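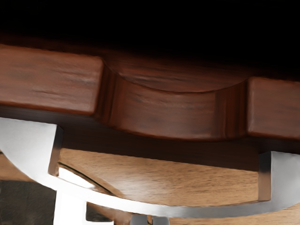

Unit 7: Reading state from two cameras

Handed out 3 Jun 2019. Bring it to the lab along with your notes on frames and transforms.

Our simulator, Clirora, gives your controller two views at every step: one from the wrist and one from a fixed point in the room. The controller runs at 60 Hz. Images arrive more slowly, so every image must be stored with the joint readings taken at the same step. Most of the bad plans handed in for the December lab came from mixing old images with new joint readings.

The wrist view is good for fine alignment. It tells you how the fingers sit relative to a nearby edge, and very little else. If your detector needs a whole object to work, it will fail at close range. Use the room view to decide which object you are dealing with, then switch to the wrist view for the last part of the approach.

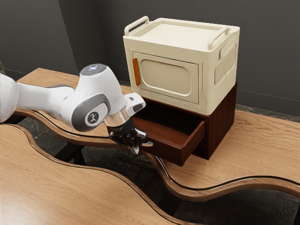
For the drawer task, treat the drawer as a single sliding joint. Its state is one number, the distance it has been pulled out. The drawer front has no handle, so a planner that looks for a handle pose will return nothing. Plan contact with the front panel or its lip instead – and check the whole arm for collisions, including the elbow and wrist housing. The box on top of the cabinet goes into the collision model too.

Terms

Approach pose: where the gripper stops before contact.
Contact pose: where the fingers first touch.
Retreat: the straight move away after release.

Lab work

1. Load the Vanddale scene and set the random seed to 124.
2. Log the drawer distance and the gripper pose at every step.
3. Run the task 19 times and plot the drawer distance against time.
4. Mark on each plot where your code switches views.

Hand in the plots and your switching rule. Code goes in the Zoltdale folder – no zip files.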